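Kolon Two-Arm Bench Unit
Set-up Guide for Visits and Open Days

Section 6: Running the garment demonstration

Read Section 4 (power and emergency stop) before you start. The garment demonstration is the one most visitors ask for and it needs little preparation, but the table must be laid out properly before the doors open.

6.1 Preparing the table

1. Push the two tables together so that the join runs straight across, parallel to the front edge.
2. Lock the table legs. Check that the surface does not rock when you lean on it.
3. Wipe the surface and let it dry.
4. Lay one garment in the middle of the near table. Put spare clothes to the left.
5. Place any other objects along the far edge, against the wall.

Note: Plain cotton or towelling works best. Shiny linings slip out of the fingers.

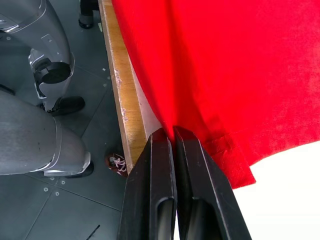

Finger checks are done with the arm powered and the speed set to 15 per cent. Bring the tips together slowly and look for any sideways offset. Cloth that hangs over the table edge, like the red fabric beside the fingers, is the hardest case for the grip, so use it for the check. Repeat with the other arm. If the tips do not line up, go to Section 9 and do not run the demonstration until the fault is cleared.

CAUTION: Keep hands away from the fingers whenever the arm is powered, even at low speed.

6.2 Starting the demonstration

1. Turn the key on the Panero control box to DEMO.
2. Wait for the green lamp. If it flashes, both arms have not reached their start position. Press HOME and wait again.
3. Select program 244 (fold) or program 84 (spread and smooth).
4. Tell visitors that the arms are about to move.
5. Press START. 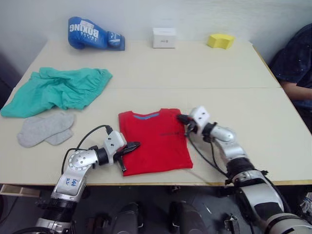
Each program can be paused at any point with the yellow button. The arms hold their position and carry on when the button is pressed again. Do not move the garment during a pause. If it has slipped, press STOP, lay it out again and start from step 3.

6.3 Visitors at the table

One trained operator must stay at the side of the table while the arms are powered. Visitors stand behind the floor line, in groups of no more than 15. Children must be with an adult.

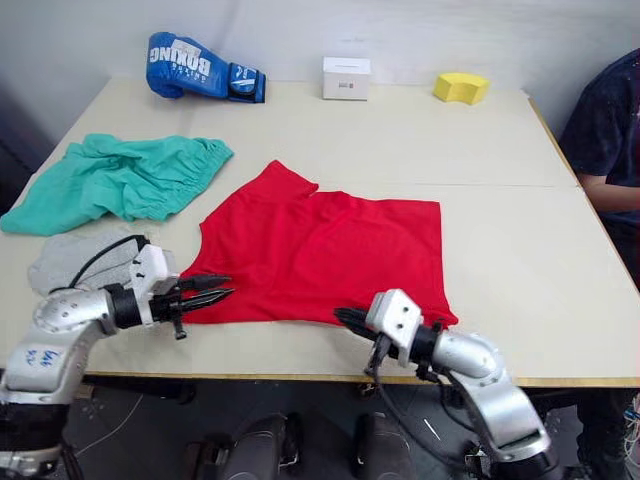 Fig. 6-2. Red shirt spread out on the table, with an operator's place at the right-hand side.

Visitors may hand clothes to the operator, who checks them for pins, badges and loose buttons before they go on the table. Scarves and long cords are not to be used.

6.4 Closing down

1. Let the program finish, or press STOP.
2. Press HOME and wait until both arms are still.
3. Turn the key to OFF and remove it.
4. Clear the table and put the clothes back in the Ronstead storage crate.
5. Enter the running time in the log.

Note: Program numbers in this section apply to units updated after May 5, 2018. For older units, see the Ung supplement.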